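## 4. How the scent words get chosen

I went into this part of the project thinking the names on soap wrappers were picked after the soap was made. You mix your oils, you cure your bars, you sniff one and you say, well, that's a "Harbour Morning" if ever I smelled one. Two of the four makers I spent time with do work like that. The other two start with the name and go looking for a smell to match, and I found that so odd at first that I asked them both to explain it twice!

Gendholm is the plainest case of the first kind. It's a small workshop making cold process bars with goat milk and oat, and the labels say what is in them: Lavender and Oat, Honey and Oat, Plain. I asked whether they had ever been tempted by something fancier (they had, one winter, with a bar called Hearthside) and was told that customers kept picking it up, turning it over to find out what it smelled of, and putting it down again. It went back to being called Clove.

Orkeser does much the same, though with a bit more sparkle. Their wrappers pile up the warm words, "creamy" and "silky" and "pampering" most of all, but the scent itself is always named outright somewhere on the front.

Mwakyusa and Fekow are the ones who begin with a mood. At Mwakyusa the maker keeps a drawer of words on slips of paper, and a new bar starts when one of them won't leave her alone. At Fekow they start with colours and places, mostly water and evening light, and leaf through printed matter until something sticks. I came away from there with a head full of blues and pinks. 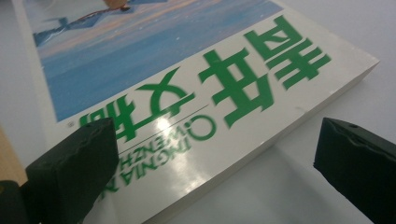
*Figure 1. Softcover publication with a water view in sunset or dawn colours on its cover.*

To see how much any of this shows up in the finished wording, I gathered all the product blurbs I could get from the four makers, from their websites, price lists and market leaflets. That gave me 2764 words in total once I'd thrown out the ingredients lists and postage notes. It's a small pile, I know, and I wouldn't want anyone to hang a grand theory on it. I read the whole lot through with coloured pencils, marking each describing word as one of three sorts: a word for the smell itself (sweet, smoky, lemony), a word for how the bar feels or behaves (bubbly, rich, gentle), or a word for the mood you're meant to be in when you use it (dreamy, restful, indulgent). Plenty of words wanted to be in two sorts at once. "Rich" was a perfect nuisance. I settled each one by looking at the noun it belonged to, so "rich lather" went under feel and "rich vanilla" went under smell.

What I noticed quite early on is that the mood-first makers hardly ever use smell words on their own. Fekow will tell you a bar is "a slow, rosy evening by the water" and only get to the geranium in the last line, if at all. Gendholm puts the smell in the first 6 words every time, and then moves on to lather. Orkeser sits somewhere between the two, and I changed my mind about where to put it more than once.

The makers' own view of this was more practical than mine. When I showed Fekow my pencilled sheets, the answer I got was that people buying online can't smell anything, so you may as well give them something to picture. Gendholm sells mostly from a stall, where people have the bar under their nose before they've read a word. I'd been treating the difference as one of taste and had paid far too little attention to where each sale happens, and I have tried to put that right in the next section.

One last thing on the coding. I went back over 30 of the blurbs in May, with fresh photocopies and the first set of markings tucked away, and the sort I disagreed with myself about most was mood. "Fresh" caused the bulk of the trouble, and I've left it out of the comparisons that follow.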